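Minance update: marks, gaps and a fair bit of tape

Those of you who came along to the May open afternoon will remember Osamu Tsuji getting quite animated over a roll of yellow tape, and several of you have since asked how the thing he was describing turned out. The write-up is nearly finished, so it seems a good moment to tell you where the Minance work has got to, and I'll try to do it without too many detours.

The question is a simple one to ask. When you teach an arm by showing it how to do a job (pick up a small thing, carry it over, put it in the box), where should the small thing start from? Most groups, ours included until last year, stick marks on the table and work through them in order. It's tidy, it makes the recordings easy to compare, and anybody coming in on the afternoon shift knows where to carry on. The worry, which Osamu had been grumbling about since the old Karimi trials, is that an arm taught this way may become very good at visiting the marks and rather poor at looking for the object.
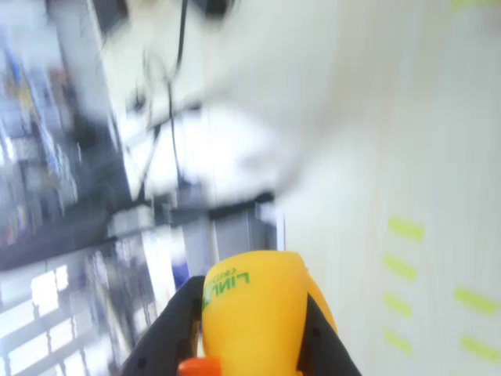
Tape marks on the white surface, and a yellow object held between the gripper's black fingers.

So he set out to measure it. Over the spring the group recorded 552 demonstrations of the same short job, and after throwing out the ones where the demonstrator fumbled, or the recording stopped early, they kept 500. Half of those began with the object placed on a mark. The other half began with it anywhere in the gaps between marks, wherever the person running the session felt like putting it, with the one rule that it mustn't touch the tape. The tape itself stayed down the whole way through, and this caused more discussion than you would believe, but it did mean that both halves looked the same apart from the thing being tested.

Each half was used to train its own policy, and a third policy got a mixture of the two, kept to the same total so that it had no advantage in sheer quantity. Everything was run through Porkero, our recording and replay software, which behaved itself for once (thank you to everyone who put up with the upgrade in the winter, I know it was a trial). Then came the testing, and that was the long part. Almost 1000 attempts, shared out evenly between the three policies, with the starting spots drawn by the computer so that people couldn't be kind to their favourite.

I should say a word about how the attempts were scored, as it came up more than once over tea. An attempt counted if the object was picked up and let go inside the box. Nudging it along the table didn't count, and neither did dropping it on the rim, however near it was. There was a separate column for what the group calls "ghost picks", where the arm goes down with great confidence and closes its fingers on a bare bit of table. I'm fond of that column. It is the one that tells you most about what the arm thinks it is doing.

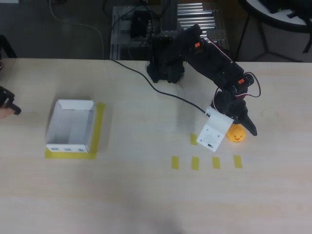 The policy taught only on the marks did beautifully when the object was on a mark and fell away badly when it wasn't, and nearly all of its failures were ghost picks. It would go to the closest piece of tape and pinch there, with the thing it wanted sitting a few centimetres off. The policy taught in the gaps was a little less crisp on the marks but hardly cared where it was sent otherwise. I had expected the mixed one to land somewhere in the middle, and so had most people. Instead it matched the gap policy everywhere off the tape and came very close to the marks policy on it, and Osamu now wants to know how small the share of gap recordings can be made before that stops being true. His hunch is that it can be made quite small, and if he's right it'll be welcome news for anyone who finds the marks convenient and would like to keep them.

There are some cautions, naturally. It is one arm, one kind of job and one table, and the demonstrators all learned from one another, so they may share habits we can't see. We also haven't tried peeling the tape up and testing on a plain surface. That is next on the list, along with moving the box, which stayed in its place throughout and may well have been learned by heart in just the same way — a cheerful thought for whoever has to do the recording.

If you'd like to read the draft, it is in the Minance folder, and comments are very welcome, particularly on the section about choosing starting spots, where the wording has been through a good many hands and shows it. The colleagues at Trastov have offered to repeat a smaller version on their own bench over the summer, using their own objects, and we've promised to send them the scoring sheet and the placement script by the end of the month. Anyone who fancies a few hours of demonstrating should get in touch with Osamu directly. Mornings are best, and he does provide biscuits.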